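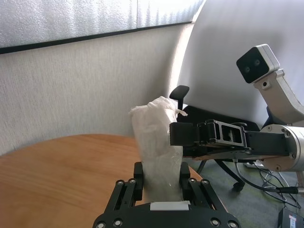 *Figure 1. A translucent white plastic bag, knotted near the top, held upright.*

# Unit 4: Organizing and Judging a Regional Gymnastics Meet

Course: Introduction to Sport Administration
Instructor: Thaís Aguiar
Notes revised February 27, 2021

## Scope of the unit

The previous unit dealt with athlete registration and eligibility. These notes cover the meet itself, from the draw to the posting of final results. Students are expected to have read the rules of the Josanholm Cup before the session, as most of the worked cases are taken from that competition.

The Josanholm Cup is a two-day invitational for club gymnasts held each December. The last edition had 31 entries in the senior division, drawn mainly from the Ititz and Hurkamham clubs, with a smaller delegation from Geum. The rules cited in these notes are those of the Cup. Other meets may differ, and students should always consult the rules in force.

## The draw and rotation order

The draw is conducted by the meet director in the presence of one representative from each club. Gymnasts are placed in squads, and each squad is assigned a starting apparatus. Squads then move together at the end of each rotation.

- A squad may not be split once the draw is published.
- A gymnast who withdraws after the draw is not replaced.
- The order within a squad moves forward by one place at each rotation, so that the same gymnast does not always compete first.

The last point is often overlooked by new organizers. Coaches generally hold that competing first is a disadvantage, and a fixed order is a frequent cause of complaint.

## Composition of the score

The final score for a routine has two parts. The difficulty score reflects the content of the routine and has no fixed upper limit. The execution score begins at a set value, and deductions are taken for faults in form, amplitude and landing. Neutral deductions, such as those for stepping out of bounds or exceeding the time limit, are subtracted from the total.

At the Cup, each apparatus has a panel of 2 difficulty judges and 4 execution judges. The highest and lowest execution scores are dropped and the remaining scores are averaged. The difficulty judges must agree on a single value. If they cannot, the matter goes to the head judge, whose decision is entered on the score sheet with initials.

## Inquiries

A coach may submit an inquiry concerning the difficulty score only. The execution score is not open to review. An inquiry must be announced verbally before the next gymnast's score is shown and confirmed in writing before the end of the rotation.

**Case for discussion.** A coach from Hurkamham announced an inquiry on the floor exercise in good time, but the written form arrived during the march to the next apparatus. The head judge, Yoga Osman, declined to hear it. The club argued that the rotation had not ended until all squads were in place. Students should prepare a short position on when a rotation ends, with reference to the text of the rule.

## Posting of results

Provisional results are posted after each rotation and final results after the last inquiry has been settled. Ties in the all-around are broken by the higher total of execution scores. If the tie remains, both gymnasts are given the same rank and the next rank is left vacant.

Score sheets are kept by the host club until the following edition. The paper sheet prevails over the electronic record in case of conflict - a rule that has been applied only once.

## Assignment

Submit a draft rotation plan for a meet with three clubs and one competition floor. The plan should include warm-up periods, the march between apparatus and a time for judges' breaks. The assignment is marked out of 100. Late work is accepted only by prior agreement with the instructor.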